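Serley Underground Music Archive – members' list
Re: Wunero tour footage, screening and disc release 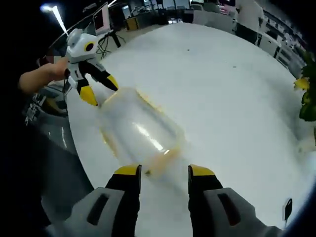
Clear plastic bottle over the white table.

Dear members,

I write in reply to the message quoted at the end of this one, and to two similar enquiries sent to the office.

The archive holds 32 tapes from the Wunero tour. Transfer of the picture is complete. The sound is in poorer condition, particularly on the Pisharody set, where the desk feed drops out during the second song and only the room microphone remains. We have decided to leave that passage as it is, with a note on the disc menu.

The finished film runs 92 minutes. It includes the full set from the opening night, the interviews conducted in the van, and a shortened version of the backstage material. Umen, who supported on the northern leg, have given written permission for three songs. A fourth was requested and declined, and we will honour that decision.

Members may reserve up to two seats each for the screening. The hall seats 40, so requests will be filled in the order received. The programme contains strong language and stage blood throughout, and no one under 18 will be admitted.

The disc will follow in February. Members who paid for the earlier cassette edition are entitled to a copy at no charge, but must confirm their current mailing address with the office. Addresses held from the old catalogue will not be used.

Yours sincerely,
Sheyla Sotelo
Collections Office

On Jul 6, 2024, a member wrote:
> Could the office please advise whether the Wunero film is
> the same cut that circulated on tape? My copy stops after
> 9 songs, in the middle of the Pisharody show, and has none
> of the interviews. I would also like to know if Umen are
> in it – they were the better band that night, in my view.
> I ordered the cassette and would rather not pay twice.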